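PRESS RELEASE
October 14, 2024

Kistby opens order book for Gamby table in untreated softwood

Kistby, the furniture workshop, today announces that its Gamby table may now be ordered by schools, libraries, community centres and private households. The table has until now been made only in small batches for buyers within the region. Deliveries of the first general batch will begin in December.

The Gamby is a plain four-legged table with a solid top in pale softwood. It has been designed for rooms in which one surface must serve many purposes in the course of a day: meals, homework, sewing, meetings and repairs. The top carries no lacquer or stain when it leaves the workshop. Buyers may keep it bare or treat it with the soap finish supplied in the box.

The table is offered in two sizes. Further sizes can be made to order for buyers of ten tables or more, and the workshop will provide a written quotation on request.

The opening of the order book follows a trial period in which 57 tables were placed in shared rooms at sites operated by the housing association Bennani. Residents used the tables as they wished and were asked to return a short questionnaire. Kistby received 565 completed forms. The most frequent request was for a lighter top that would brighten rooms facing north, and the boards are now selected accordingly. A second request, for legs that can be removed without special tools, has also been met.

"A table of this kind is meant to be worked at, and it will gather marks," the workshop said in a statement. "We would ask buyers to look at the boards before deciding on a finish. No two tops have the same grain, and many of our trial households chose to leave theirs as it was."

Timber for the Gamby is bought through Ranano, a sawmill cooperative which has supplied Kistby with boards for several years. Under a renewed agreement between the two parties, Ranano will set aside 3,971 boards for table tops in the coming season. Boards are sorted by hand for colour and straightness before they are glued, planed and sanded. Those not suitable for tops are used for stretchers and for packing crates.

Each table is delivered flat, with legs, fixings, printed instructions and a small tin of soap finish. Replacement parts will be kept in stock and may be ordered singly — a provision that Bennani asked for during the trial and that Kistby has now extended to all buyers.
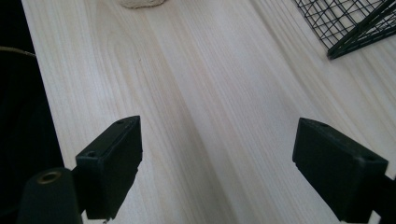 Pale wooden tabletop with long, fine grain and a darker, softly curving band down the centre.

Care of the surface is simple. Crumbs and dust should be brushed off along the grain, and spills wiped up with a well-wrung cloth. Light scratches may be sanded out with fine paper. Bare softwood darkens slowly in daylight, and mats or trays left in one place for a long time may leave a paler patch.

Orders placed before the end of the month will be included in the December delivery, which is limited to 95 tables. Later orders will be met in the order in which they are received. Samples of the wood, both bare and soaped, can be sent to schools and public bodies free of charge.

Notes to editors

Kistby makes tables, benches and shelving in solid wood for homes and public buildings. Price lists, measurements and samples are available from the Kistby press office.

ENDS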